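Toy Kitchen Corner – Progress Report to the Tevance Fund
Second report, November 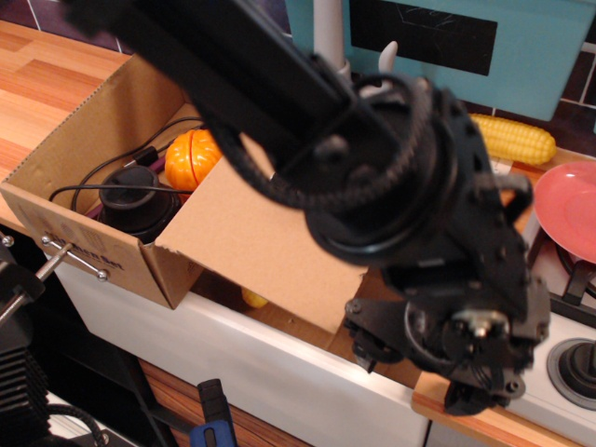
Since our first report the toy kitchen corner at Salazar House has gone from a line in a budget to something children ask for by name, and I'm delighted to be writing this one. The grant paid for play kitchens, pretend food, storage and a bit of paid time to look after it all. We are a little over halfway through the money and, I think, further than halfway through the work.

What we said we would do

We told you we would set up 2 kitchens, one in the main playroom and one in the small room off the hall, and fill them with enough food and cookware that kids could play together without a tug-of-war over one saucepan. The main playroom kitchen opened first and is busy from the minute the doors open until pack-up. The small room took longer (the old shelving had to come off the wall, and then the wall needed paint), but it's open too, and it has become the favourite of our quieter kids. I hadn't expected that and I love it.

Attendance at the morning sessions now sits at around 40 children a week. Several families have told us they come for the kitchen and stay for story time, where it used to be the other way round.

Boxes and packing

Most of this period went into storage. Jaanus Strazds has taken on the sorting, and his system is simple: each kitchen has its own box, the box lives with that kitchen, and at the end of the session things go back where they came from. We had planned to buy plastic tubs. For now we are using cardboard, with the label on the front where a three-year-old can find it even if they can't read it yet. Kids pack up far more willingly into a box with a flap they can fold down themselves – we've had races. Cardboard does wear, and the printing rubs off, so we'd like to keep the tub money aside and decide after the summer break.

Pretend food is the part that wanders. Fruit ends up under things and behind things, and once in a gumboot. Jaanus does a sweep of the counters and the floor before locking up, and we've lost very little so far. The pumpkin has been a runaway hit. It has been soup, a birthday cake, a baby and a bowling ball, and one little girl carried it around for an entire morning and wouldn't put it down for morning tea.

Money

The grant was $2,000. The larger share has gone on the kitchens themselves and the first lot of food and pots, bought through Hurkano, who gave us a very fair price on delivery. Paint and wall repairs in the small room came out of our own maintenance line, so you won't see them in the attached figures. Arūnas Ots keeps the receipts and can send copies of anything you'd like to see.

What hasn't gone to plan

The parent evening was put off. We had 16 families down for it and then the hall was double-booked, so it will now happen early next term. We also ordered aprons in the wrong size. They would fit a teenager nicely. Drurum has agreed to swap them and we're waiting on the parcel.

Next few months

The parent evening comes first, then a second round of pretend food with more of the things our families cook at home. We've asked them for ideas and the list on the noticeboard is already long: dumplings, flatbread, a proper wok, beetroot, more lemons. Jaanus would also like a low bench beside the main kitchen so the smallest ones can reach the counter without climbing, and he has offered to build it if we cover the timber. I'd be glad to talk that through before the final report.

You are very welcome to visit. Mornings are best, any time after half past nine, and someone will certainly make you a cup of pretend tea.

Last updated: November

This site uses cookies to remember your settings. Accept | Manage preferences

Contact us | © Salazar House | Back to top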